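4. Twilight colour and how people judge the end of the day

4.1 What we asked

Anyone who has sat on a back step in summer knows the odd feeling that evening has arrived all at once. The sky has been fading for a good while, yet there seems to be one moment when the day is over. We wanted to know what people are looking at when they make that call, and whether they agree with each other. They do, far more than we expected!

We worked at two sites. Demer is a farming district with a flat western horizon and almost no street lighting. Forkora is a harbour town with hills behind it and a bright waterfront. At each site 25 adults sat outdoors, facing away from any lamps, and pressed a button when they felt that day had turned to night. They were given no definition of either word. Each person did this on 3 clear evenings in January, and we kept the seating the same throughout so that neighbours could not see one another's hands.

4.2 Colour before brightness

The usual view in the lighting trade is that people respond to brightness alone. If that were so, the Forkora group should have pressed later than the Demer group, as the harbour lights keep the ground fairly bright well after sunset. They pressed at nearly the same point in the fading of the sky. When we talked with them afterwards, the word that came up over and over was "blue". People spoke of waiting for the blue to go deep, or for the last pale part to shrink down into a corner of the sky.

This fits nicely with what is known about the eye. As light drops, the cones give way to the rods, and the rods favour the blue-green end of the range. Reds turn dull and brownish while blues hold on. A gardener sees this every fine evening, when the geraniums go dark and the lavender beside them still seems to shine.

There is also the matter of the edge. Our participants paid close attention to how the pale part of the sky met the dark part – a soft and slow falloff was read as "still going", even when the rest of the view was nearly black. Figure 4 gives a sense of the kind of falloff we mean, with a hazy pale patch at upper left dimming through slate blue into navy.
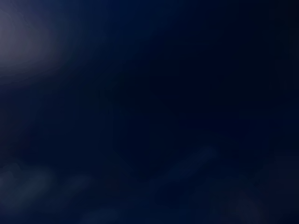
Figure 4. A diffuse pale glow grading into deep navy, with no crisp boundary.

4.3 Limits and next steps

We had clear weather on all the evenings we used, and cloud may well change the picture. Our groups were also small, and everyone was used to their own local sky. We would love to swap them over and seat Forkora people in a Demer paddock. A longer run is planned at Stelemeo, where the twilight is slower and the hills stand to the east.

Related items
Street lamps and sleep in harbour towns
The Kneževič colour cards: a field guide
Why lavender glows at dusk
Counting stars from the back step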